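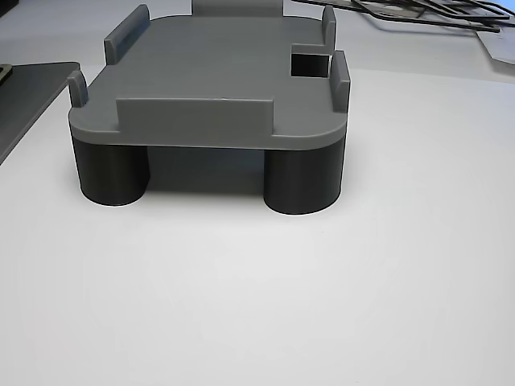
Workshop tips: printing a fixture for the gasket task

I help out with the Hultolgate robotics club, and our students spent most of the spring on one job: getting a gasket laid onto a printed holder without it wandering off. I've collected what I'd tell another club before they start slicing!

Print the legs as separate pieces. We do ours in black and the platform in gray, mostly because the black spool was nearly finished. It saves a lot of support material (and scraping).

Give the guide tabs rounded tops. A gasket will catch on a square corner every single time, and then somebody has to start the run over. Our first version had 2 mm of clearance and it was too tight, so Alasdair Munro opened it up in the Tokum file and reprinted overnight. That took around 13 hours.

Keep your spare gaskets flat if you can. Ours tangle like necklaces.

Go slow on the approach with the fingers. The rim is all you've got to hold, so come in from the side and check your grip before you lift anything.
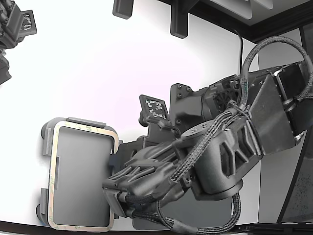

Page last changed: August

Leave the liner on the gasket while you practice. Once the sticky side is bare you get one try, maybe two if you're lucky, and you'll be picking lint off it all evening. 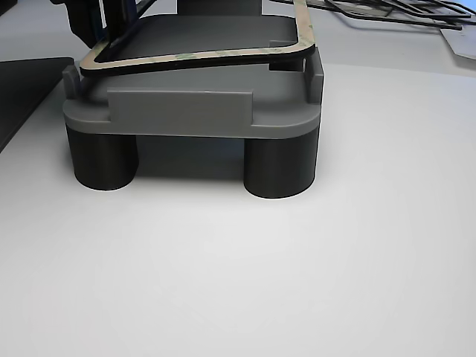

I'd also write the version number on the underside of every print. We had seven holders in the Kudmont bin by the end and couldn't tell four from five.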